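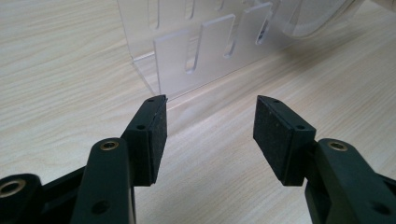
Gripper lets go of things after a while, one finger lagging behind the other

I've been using a hand-held gripper to practise picking small things off a table and slotting them into a clear acrylic organiser, with the idea of moving the same gripper onto a Gronix arm in October once I trust it. For the first fortnight it behaved beautifully and I was thoroughly pleased with myself!

Now it has started dropping things. It closes fine, it holds for a moment, and then whatever I've picked up swings round and slides out, always towards the left. If I squeeze with nothing between the pads, the right one gets to the middle first and the left one wanders in after it. The fingers are black plastic with brass inserts for the screws, and the pads have a dark, speckled grippy facing. I did 300 grips last weekend and 27 of them slipped, nearly all in the second half of the session. I've wiped the pads, tried a different table and had a good look for cracks — nothing I can see.

Is it the pads, or is something coming loose? I'm nervous about putting it on an arm in this state, as the organiser was a present and I'd rather not see it thrown across the kitchen.

Asked 23/09/2025
14 people have this problem
Shares: 3

Replies (3)

Best reply, 22 found this helpful

Poor you, I had very nearly the same trouble with mine and it drove me up the wall for the best part of a month. I'd leave the pads alone for now. Worn pads tend to let things slide straight down, whereas yours are swinging round first, and together with the lagging finger that says to me there's play in the left linkage.

Take hold of the left finger near the tip and wiggle it gently, then do the same on the right. If the left has more slop, work back along it and try the screw at each joint. The ones that go into brass inserts are the ones to watch. On mine the screw was perfectly tight but the insert itself was turning in the plastic, so tightening it did nothing at all except make me cross. Put a dab of paint across the insert and the plastic, do another 40 grips, and see whether the line has broken.

If it has, you need a new finger or a careful go at resetting the insert with a soldering iron (go slowly, it sinks faster than you expect, and keep a window open). I bought my spares from Conceição and they came with the inserts already in. Don't overtighten afterwards or the joint will bind and you'll be back here with the opposite problem.

And please do wait before you fit it to the arm. By hand you feel the thing going and you stop. The arm will carry on with its move whether it's holding anything or not. We had one fling a steel bolt right across the workshop in Prestport that way, and it went past somebody's ear.

Comments: 2

— Thank you so much, the paint line broke after the first dozen or so! It was the insert. Spare finger ordered, and the arm is staying unplugged until it's on.

— Lovely, glad it was that. Do the right one as well while you have the paint out.

6 found this helpful

Could be pads too. I change mine every 600 grips whether they look tired or not. I use the Jovach sheet, cut to size with a craft knife, and clean the old glue off properly first or the new piece sits crooked.

0 found this helpful

Same problem here but mine is the right hand side, did you ever get it sorted?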